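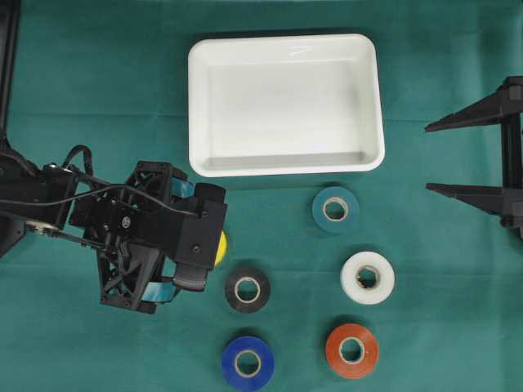
Subject: Re: [lulura-parents] marking things at home for a child with low vision
From: Gonzalo Ortuño
Date: May 13, 2018
To: lulura-parents

Gonzalo Zabala wrote:

> Hello all, I am new on this list. My son is six and has low vision in
> both eyes, and also he has weak hands. He wants to dress and to eat
> breakfast without us, and he becomes very angry when we help. The
> therapist told us to put marks on the things at home. She gave us a
> list but it is very general. What did you mark first? Did you use
> color or something he can touch? Also, did anyone go to the family
> week at Cisumside with a child of this age?
>
> Thank you,
> Gonzalo Z.

Hello Gonzalo, and welcome. It is nice to have another Gonzalo here, but I think we must sign with the family name or people will mix us up.

My daughter is 11 now, and we began with this when she was five. I can tell you what we did, but please remember that her eyes are not your son's eyes. She sees some color and strong contrast, and she has almost no side vision on the left.

The first thing we marked was her drawers. I wanted to begin with the kitchen, which was a mistake. In the kitchen everything moves all the time, the cups go to the dishwasher and come back to another shelf. The drawers stay. She learned them in a few days, and after that she asked herself for more marks. We waited until June to do the breakfast shelf, and by then she already understood the idea.

We used touch and color together. For touch we put small felt dots with glue, one dot for socks, two dots for shirts. They fall off sometimes, so keep the bag of dots. 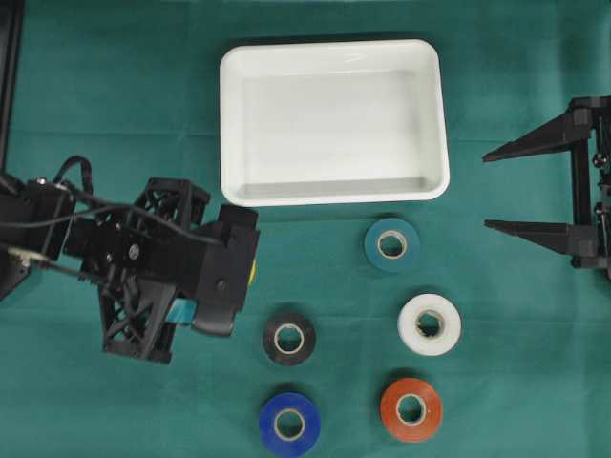 For the color, please try it with your son before you mark half of the house. We chose the colors that looked nice to my wife and me, and our daughter could not find many of them. What matters is how different the color is from the thing behind it. You can see it in the photo: the teal roll of tape is close to the color of the cloth, and the white tray is much easier to find. So for a green drawer I would not take teal, also if it is his favorite color. I would put white on it, and on a white drawer I would put black or blue. Look at it in the evening too, with the lamp he normally uses.

About breakfast: a tray with a rim helped us more than any mark. The bowl stays inside, the spoon stays inside, and when milk goes over, it does not reach the floor. For weak hands we also put a rubber mat under the bowl. She still takes 14 minutes to eat her cereal and I am not allowed to say anything.

We were at Cisumside 2 times. The first year she was seven and it was a bit too much for her – the dining room is loud, and there are many steps to the lake. The second time was very good. Ask for a room in the Brovarska building, it is on the ground floor and the bathroom is close. If you write to them, ask also about the help for travel costs. We come from Alcaraz and the trip is long for us.

One question back: does your son use a cane already, or only at school? We had a big fight about this at home and I would like to hear how other families did it.

Greetings to all,
Gonzalo Ortuño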